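## 3. What the Budget Forgot

Every equipment plan we have written begins with the arms and ends, some pages later, with a line reading "misc. cables, 145." This section is about that line.

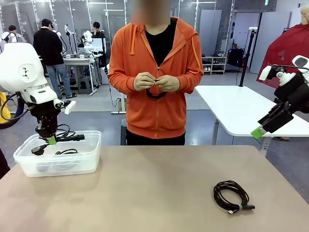

**Figure 2.** Cable work at the two-arm station. The tub on the left holds unsorted cords; the coil on the right is tied with a gray strap.

When Madalena Cordeiro drew up the first plan for the station in June, she sorted purchases into capital items (arms, table, computer) and consumables (everything that could be bought without a signature). The capital items were argued over for weeks. We had quotes from Jirel and from Stendska, and the two differed by 3000 dollars for what both sellers called a complete system. Neither included fingertip pads. Stendska's version of complete also left out the power cords, on the theory, we suppose, that a serious lab already has some.

A serious lab does already have some. They live in a tub. Whether the right one is in the tub on a given afternoon is a matter of luck, and luck can't be entered in the purchasing system, which is called Nitix and accepts only whole dollars.

### 3.1 Staff time as equipment

Our original plan priced staff time at zero for anything done standing up. Untangling, coiling and strapping cords fell into that class, as did looking for the strap. Lucienne Royer objected in the margin of the second draft ("who do you think does this?") and the objection was carried forward through 5 more drafts without being answered. We answer it now. Cable handling has its own row in the revised plan, 2000 dollars a year, paid out of the same pot as repairs.

It would be pleasant to report that the robot will bring this figure down. Cable coiling is one of the tasks we bought it to study, and a purchase request we are not proud of says the system will "pay for itself in tidiness." Until there is something to measure, we budget as if a person does all of it.

### 3.2 Spares

Fingertip pads and connectors wear out on different schedules, and the sellers will tell you about neither. We now order pads with the arms, on the same form, so that they can't be cut later as a separate request. Connectors are harder to plan for. The part numbers change, and Zein, the only supplier near us that stocks ours, sells them one to a bag.

Straps are still bought out of pocket. We raised this with the finance office, who asked whether a strap was capital or consumable. The question is open, and the row for it in Table 4 has been left blank.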